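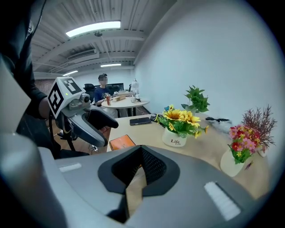
Rendon changes parcel size limits at Woden Street counter

Friday, January 10, 2025

The postal counter on Woden Street in Rendon has revised its size and weight limits for small parcels, according to a notice posted by Flilolance, the firm that operates it. The new limits apply to all items handed in at the counter and to those left in the drop box outside.

Under the revised table, a small parcel may weigh up to 2 kilograms and measure no more than 17 centimeters on its shortest side. Items over either limit will be charged at the medium rate. Envelopes and flat mailers are not affected. 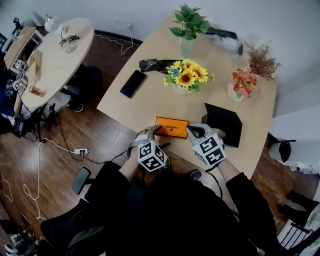
Dimensions are taken at the widest point, including tape, handles and any outer wrapping. Tubes are measured by diameter and length. Customers who print labels at home must enter the outside dimensions of the package, not those of the contents. Labels bought in December remain valid at the old rate until their printed expiration date.

Declared value coverage stays capped at $2000 per item. Claims must include the receipt and the original packaging.

The Jasińska Square counter, also run by Flilolance, will switch to the same table in 3 weeks. Opening hours at both counters are unchanged.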